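Short breathing breaks for first-year students: what we tried and what we found

Project report, Wellness and Community Health, second semester

1. Why this topic

In my first year at college I slept badly before every exam. A friend took me to a slow breathing class at the Quinlan centre, and after some weeks I was calmer in the evening. I do not say it was only the breathing. But it made me curious, and when we had to choose a project I wanted to see if a very short practice could help other students who have no time or money for a full class.

My supervisor, Bernadette Kinsella, asked me to keep the question small. So the question became: will first-year students keep a five-minute breathing break going for six weeks, and how do they feel about it afterward?

2. How it was organized

We sent an invitation to 224 students in October. Of these, 39 joined. Each person received a one-page guide and could come to a group session every Tuesday at lunch, led by Colm Duggan, who has taught breathing and gentle stretching at Quinlan for many years. The other days they practised alone, at home or between lectures.

The practice was simple. Sit with both feet on the floor. Breathe in for a count of four, breathe out for a count of six, through the nose if it is comfortable. If you feel dizzy, stop and breathe in the normal way. Colm repeated this last point at each session, and I think he was right to do so.

At the beginning and at the end everybody filled in a short form on sleep, worry and concentration. The form had a scale from 0 to 100, where 100 means "very well". Muireann Doherty helped me to write the questions in plain language. My first version was too long and two of the questions asked the same thing.

3. What happened

Most people came in the first two weeks. In the third week we had mid-terms and the room was much quieter, although this was the time when I expected the most interest. Several students told me later that they felt guilty for missing days, and then it was easier to stop completely. This is a weakness of my guide, which had a little box to tick for each day. Next time I would leave the boxes out.

Those who stayed until the end gave better scores for sleep and for worry. Concentration hardly changed. One student wrote that she now uses the long breath out on the bus, and that it is "the only homework I did not hate". Another wrote that counting made him more nervous, so he stopped counting and only listened to his breath. I had not thought of this, and Colm has since added it to his class as a choice.

4. Limits

There was no comparison group, and the people who joined were already interested. The forms were not anonymous to me, and some of my classmates were perhaps too kind. The end of the project was also close to the holidays, when many people feel better anyway. For these reasons I cannot claim that the breathing caused the change.
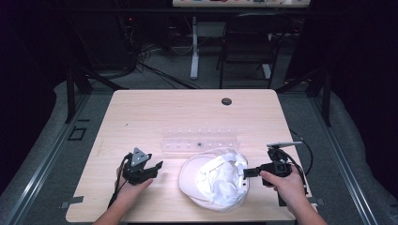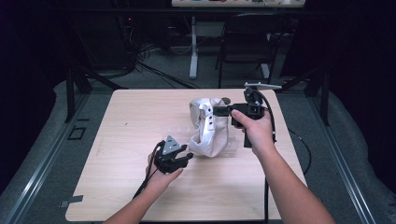
Report by Piret Luik
Supervisor: Bernadette Kinsella

5. What I would do next

I would start earlier in the semester, before the deadlines come, and offer a second group in the evening for students who work at midday. I would also like to ask people again after three months, because six weeks is too short to speak of a habit. Thank you to Colm and Muireann, and to all who filled in the form two times.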